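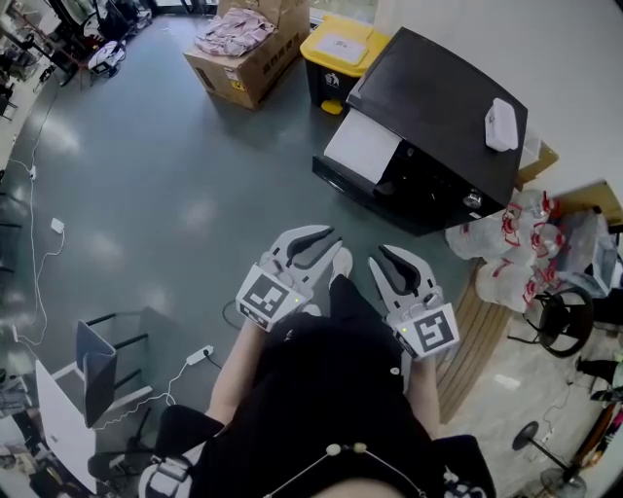 The Fasia pedal bin is made for workrooms where people have their hands full most of the day. You press the foot pedal, the lid goes up, and you take the foot away when you are finished. We like it best close to the printer, where the waste paper comes from, and there the yellow lid on the black body is easy to find from across the room. The pedal is yellow too, so new people do not need to look for it. A white label on the lid leaves no doubt about what goes inside, if you write it clearly.

The Fasia holds 27 liters and takes standard 30-liter bags, with enough left over to fold around the rim. The inner ring keeps the bag in place. For cleaning, lift out the ring and wipe the body with warm water and a little soap. Please do not use solvent on the lid - it makes the color dull after some months.

Lids available: yellow, blue, gray. The body comes in black only. Spare pedals and hinges can be ordered separately under the name Marsden, which is our older series and uses the same parts.

Orders of 20 pieces or more are delivered free from our store in Burness. For larger quantities, or for printed labels in your own language, please write to Domenica Nägeli at the Zukeder sales desk. New stock arrives in June.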